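Joints, Shade and Curbs: What Keeps a Narrow Concrete Street in Service

By Heriberto Montes

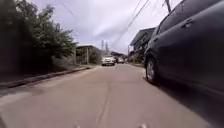 Why does a concrete street need a joint down the middle?

Concrete shrinks as it cures and then moves with temperature for the rest of its life. A joint gives that movement a fixed line to follow. Without one, the slab picks its own line, and the resulting crack is harder to seal and tends to branch.

Residential streets of this type are common in the older districts of Dedport. They are narrow, lined with garden walls on one side and parked cars on the other, and most were poured before the city had a written pavement standard. The street inventory completed in October lists 206 of them. Together they take up a small share of the paving budget and a large share of the complaints.

Crisóforo Cuevas has inspected concrete pavement for the city for most of his career. His method is to walk the centerline first. A long, thin line running with the street may be a formed joint, a sawed joint or a crack, and from a few steps away the three can look alike. The difference shows at the edges. A sawed joint has straight, even sides. A crack wanders slightly and its sides are rough.

"I write down width and whether one side sits higher than the other," Cuevas said. "Color I mostly ignore. Old concrete is patchy. A stain tells you something dripped."

Height difference matters more than length. A line that runs the full block with both sides level can be cleaned, filled and left in service. If one side has dropped, water has probably reached the base, and filler alone will not hold. The crew then drills the slab and pumps grout under it, or cuts out the panel.

Trees complicate the schedule. Dense planting along one side keeps part of the pavement in shade while the other part takes full sun, so the two halves of a slab can differ in temperature through the afternoon. The shaded side also dries later after rain. Sealant applied to damp concrete peels, and Cuevas's crews now start on the sunny end of a block and reach the shaded stretches last.

Roots are a separate matter. They follow moisture, and the gap behind a raised curb is a convenient place to find it. A curb that leans toward the roadway is the usual first sign. Low property walls can show the same lean, although a wall may also tilt from soil pressure alone. Leaves collecting at the foot of the curb slow the drainage and should be cleared before any inspection, as they hide the seam where curb and slab meet.

Parking affects wear as well. With cars kept tight to one side, moving traffic shifts toward the middle, and wheels pass close to the joint. Two-way traffic on such a street means one driver generally waits. At Larach, a hillside district with 60 listed blocks, the city tested alternating the parking side by month. Residents disliked it and the test was dropped.

The current program covers joint cleaning and sealing on 3,658 meters of street. Curb resetting is budgeted separately, at 799 meters, with the first section on the Tapia side. Zetimard, the contractor, works from 7 a.m. and reopens each block the same afternoon. Parked cars must be moved before the saw arrives.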